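Section 4: Setting up the sorting mat for your first two-handed run

Welcome back, and well done getting the arms homed! This part of the Pistix club guide takes you from a bare table to your first practice run. Please don't rush it. Our Wosham students lose far more time to a crooked mat than to bad code.

1. Wipe the tabletop and let it dry.

2. Lay the mat lengthwise, with the short edge toward you, and smooth it flat with your palms. A little skew is fine, as the calibration step will take care of it.

3. Run both arm cables back toward your side of the table, clear of the mat.

Caution: keep your own hands off the table whenever the motors are on, even if the arms look fast asleep.

4. Open the Clutia panel, choose Mat Practice, and set the speed to 18. You can go faster later in the term (everybody wants to, I know).

5. Put the blue pieces on the mat and press Start. Keep one finger near the Stop key the whole time.
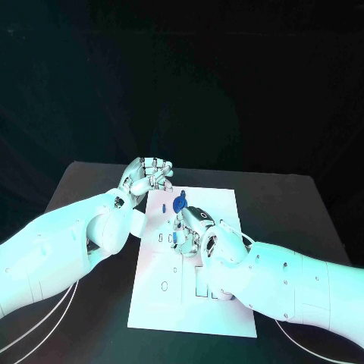 6. Let the program go through 3 full tries before you change anything at all. It's so tempting to jump in after the first fumble, but one try tells you very little, and you'll learn more by watching the fingers and scribbling in your notebook.

Note: if a piece keeps slipping, lower the grip value from 2,000 to 1,000 and work back up in small steps. A tight squeeze can pop a thin piece right out of the fingertips.

7. Press Stop, park the arms, and save your log under your team name before the next team sits down.

Last updated: July 2026

Comments

Normand Ouellet: Step 3 saved us. We had a cable under the mat for almost the whole meet.

Josée Gagnon: Does the grip value reset when you close the panel?

Ginette Kennedy: @Josée yes, so write it down before you quit!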